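Oficina de automação caseira — Notas da aula 4: a garra de mão

Boas! Estas são as notas que prometi pôr na página, passadas a limpo a partir do meu caderno (com alguma coisa acrescentada pelo caminho, que eu nunca resisto). Quem faltou consegue acompanhar, desde que já tenha lido as notas sobre transmissão por barras. Quem esteve na oficina pode saltar a primeira parte e ir direto aos exercícios.

1. Onde ficámos

Na última sessão deixámos a estrutura preta montada e os dois dedos a abrir e a fechar, ainda sem revestimento. Lembram-se do problema: plástico liso contra cartão liso, e tudo escorrega. Eu tinha insistido que bastava apertar mais, e enganei-me redondamente. Apertar mais só serve para amachucar o objeto e dar cabo dos pivôs.

Os parafusos dos pivôs são para apertar até a folga desaparecer e depois aliviar um quarto de volta. Se o braço não cai com o próprio peso, está preso demais! Façam isto com a garra deitada na bancada e verifiquem um pivô de cada vez, a mexer o braço à mão. Guardem o fixador de roscas para o fim, que eu já tive de desmontar um conjunto inteiro por ter sido apressado.

2. As almofadas azuis

O projeto Plurnberg, de onde tirámos o desenho dos braços, deixa as pontas por conta de quem constrói. Nós usámos almofadas azuis com nervuras, uma em cada dedo, viradas uma para a outra. Antes de colar, passem lixa de grão 300 na face do dedo, limpem bem o pó e só depois ponham a cola. Prendam com uma mola e deixem ficar 16 horas, de preferência de um dia para o outro (eu sei, custa esperar).

Para treinar gosto de objetos cilíndricos. Um rolo em pé obriga os dois dedos a trabalhar em oposição — se um chega antes do outro, o rolo inclina-se ou roda, e o erro de alinhamento salta logo à vista. E os rolos dentro de uma caixa são ainda melhores, que há paredes e vizinhos a atrapalhar a entrada dos dedos.
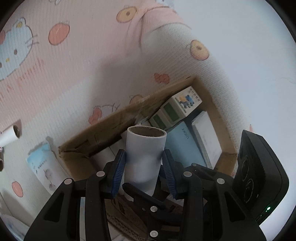
3. Como fazer a pega

Comecem com os dedos bem abertos e desçam na vertical, com o rolo ao centro. Fechem devagar até sentirem as duas almofadas a tocar, uma de cada lado, e só então apertem mais um bocadinho. Levantem a direito, contem até 5, pousem. Nada de torcer o pulso a meio, que isso fica para a próxima aula.

Reparem onde os dedos apanham o objeto. Muito junto ao topo, a peça fica a baloiçar como um pêndulo; muito em baixo, os braços batem no que estiver à volta. Eu aponto mais ou menos para o meio e depois corrijo.

4. Para trabalhar em casa

Repitam a pega 16 vezes com o mesmo objeto e registem só três coisas: segurou, escorregou ou inclinou. Depois troquem para uma caixinha de faces planas e façam tudo outra vez. Quem tiver a variante Escombe dos braços, mais comprida, traga-a para compararmos a abertura das duas.

Pergunta para pensar: se um dos pivôs tiver folga e os outros não, para que lado foge o rolo? Façam o desenho das barras antes de responder, com setas para as forças. Na próxima vez vemos o fecho com mola e tragam, por favor, a chave sextavada pequena — a da oficina desapareceu outra vez.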